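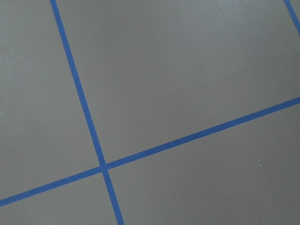

Fita azul sobre fundo cinzento mate.

De: Sibel Tekin
Para: lista moldes-tecnica
Assunto: Re: Clinby, erro de escala na impressão em mosaico

Firdevs Tekin escreveu:
> Imprimi o molde do casaco Azar em 28 folhas A4 a partir do Clinby, com
> sobreposição de 20 mm. O quadrado de controlo mede 100 mm na horizontal
> e um pouco menos na vertical. Depois de colar as folhas, a costura
> lateral da frente não bate com a das costas. É defeito do ficheiro ou
> da impressora? Vale a pena corrigir à mão, na linha da cintura?

O ficheiro está bom. Abri-o no Clinby e exportei-o também pelo Kernarico, e as coordenadas dos pontos de montagem coincidem. A diferença vem do avanço do papel, que em muitas impressoras domésticas não corresponde exatamente ao valor nominal. Na largura o erro é desprezável porque o carro tem leitura por fita codificada. No comprimento depende do rolo, da gramagem e do tabuleiro usado.

O quadrado de 100 mm é curto demais para medir isto. Uma leitura à régua tem meio milímetro de incerteza, ou seja, 0,5 % nesse lado. Imprime antes uma linha vertical de 259 mm numa folha única, sem margens automáticas, e mede-a com régua de aço. O fator de correção é o valor nominal a dividir pelo valor medido. Introduz esse fator em Exportar > Mosaico > Escala Y e deixa a Escala X em 1. O campo aceita três casas decimais e usa ponto, mesmo com a interface em português. Com vírgula, o programa lê apenas a parte inteira e não avisa.

Não corrijas na cintura. O erro distribui-se por todo o comprimento da peça, e um acrescento localizado desloca a pinça e altera a posição dos piques. Além disso, se a frente foi impressa ao alto e as costas ao baixo, o desvio aparece em eixos diferentes, e nesse caso as laterais nunca vão coincidir. Verifica a orientação das duas peças antes de repetir tudo.

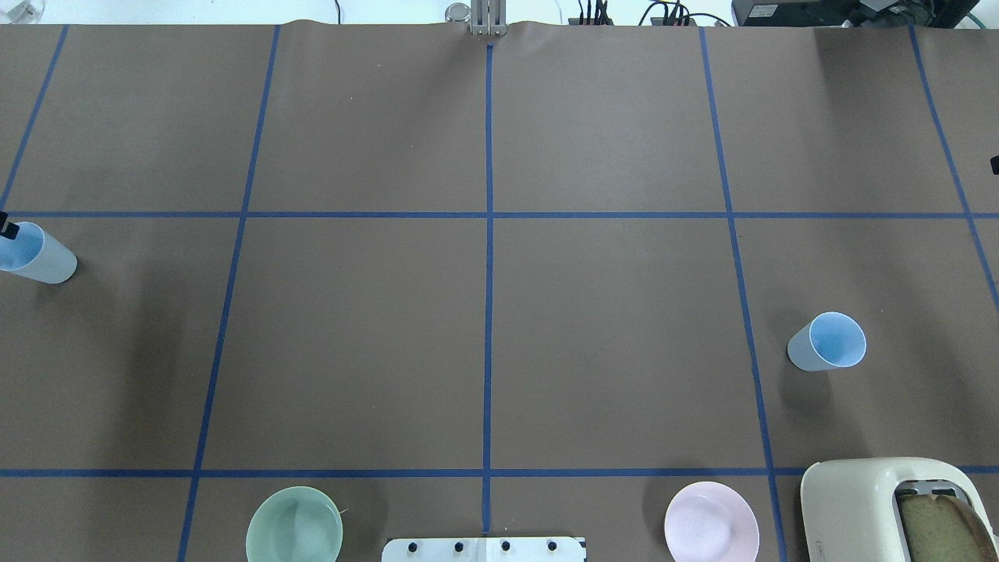
Quadrícula em fita azul sobre papel pardo.

Quanto à colagem, a sobreposição de 20 mm chega. Alinha pelas cruzes de registo e ignora a borda da folha, que raramente está em esquadria. Cola primeiro cada fila completa e só depois as filas entre si. Confere a diagonal do conjunto antes de colar a última fila. Na versão de junho do Clinby o relatório de impressão já indica a diagonal teórica. No meu teste dava 1,123 m (o relatório escreve «1,123», sem unidade, e é em metros).

Sobre o papel Brutside, que alguém recomendou aqui: é estável, mas a gramagem mais alta patina no tabuleiro inferior da minha impressora. Pela alimentação traseira não tive problemas. O fator tem de ser medido de novo quando se muda de papel ou de tabuleiro.

Se depois disto a lateral continuar a não bater, envia para a lista o comprimento das duas linhas de costura, medido no ecrã e no papel, e o modelo da impressora.

Sibel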